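The bond that pays for itself

Lescombe is going to borrow money again. The mailer came in June, on the heavy glossy paper they save for good news, and it says the town will issue a bond to redo the water mains and the old freight yard, and that the whole thing will "pay for itself." I've read it four times now. I still can't find the part where it does.

Some background for people who don't live here. We are a small town with a water system, a library, one and a half bridges (long story) and 3,623 utility accounts. That last number matters more than anything else in the mailer and it's in a footnote on the back. Those accounts are who pays. If the freight yard fills up with tenants, fine, the rent covers part of the loan. If it doesn't, the loan gets covered by a surcharge on the water bill, and the surcharge has no upper limit that I can find in the draft ordinance.

I asked about that at the June session. I was told that a limit "would worry the lenders." Well, sure. I imagine it would. The lack of one worries me.
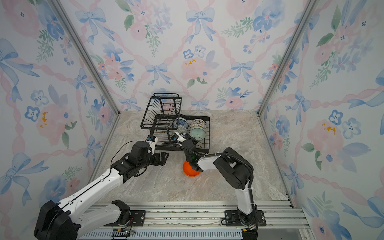 The forecast everybody is leaning on was written by a firm called Ketilsson. They've done work for other towns our size and the report is nicely put together, 59 pages with a lot of maps. My trouble is with the occupancy table. It has the freight yard half leased in the first year and nearly full by the fourth, and when you go looking for the source of those numbers you get sent to an appendix, and the appendix says they came from "discussions with stakeholders." Who? One of them is Gikier, the developer that wants to run the yard. I don't think anybody is lying. I think if you ask a man who sells umbrellas whether it's going to rain, you should write down that he sells umbrellas.

I went back through the old minutes to see how the last one of these did. The Ukell bond, for anybody too young or too lucky to remember, was going to turn the Ukell road lots into a business park. The pitch was 200 jobs. The last count I could find in the minutes was 50, and that included the people who moved over from offices downtown, so I'm not sure what we bought. We're still paying on it. The town refinanced it once, and the mailer from that year called it a savings. The monthly payment did go down. The final payment also moved back nine years, and when I add up the interest I get a bigger total than we started with.

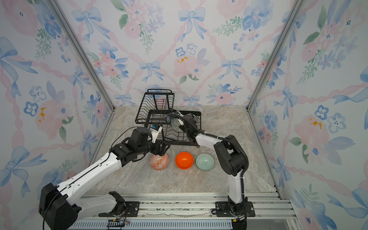 What I'd want to see before a vote

I'm not against borrowing. The water mains are old and they leak, and a main is a pretty good thing to borrow for, seeing as the people who'll be drinking from it in twenty years can help pay. My objection is to stapling the mains to the freight yard so that you can't vote for one without the other. Split them up and I'd vote yes on the pipes tomorrow.

I'd also like a bad-year column. The report has a base case and a "strong" case. There isn't a weak one. A business that brought that to a bank would be sent home with it. Show me what the water bill looks like if the yard is a third full and rates go up a point, and put it on the front of the mailer in the same size type as the picture of the smiling people with the coffee.

And somebody should explain the reserve fund. The draft says the town will keep one, and a page later it says the town can draw it down for "related purposes." Related to what? I wrote to the finance office and got a polite note back that quoted the same sentence to me. 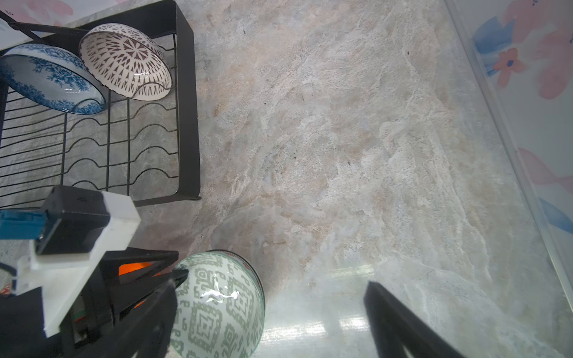 Mikkel Brøndum, who kept the books for the school district for years and is a lot more patient than I am, went over my arithmetic on the Ukell refinancing and found one mistake. I'd counted a fee twice. He also thinks I'm too hard on Ketilsson, and that a forecast is only ever as good as what the client asks for. That's probably fair, but then I want to know what the client asked for. The letter of engagement ought to be a public record. I've put in a request for it and been told to allow a few weeks.

The vote is planned for the fall session - they haven't given a date. The draft ordinance is at the library desk if you ask for it, and you do have to ask, it isn't out on the table. Start with section 6. The surcharge language is in the second paragraph, right after a very long sentence about easements.

3 comments

millpond_jan
We were one of the businesses that moved out to Ukell. The rent was good for two years and then it wasn't. Nobody ever called to ask if we counted as a new job.

R. Tasker
You leave out that the state match on the mains may run out if we wait. Splitting the question could cost us real money. I agree with you on the surcharge, though. There should be a cap.

dorrie
Went in for the draft this morning and they had one copy. Section 6 starts on the back of a page so don't miss it.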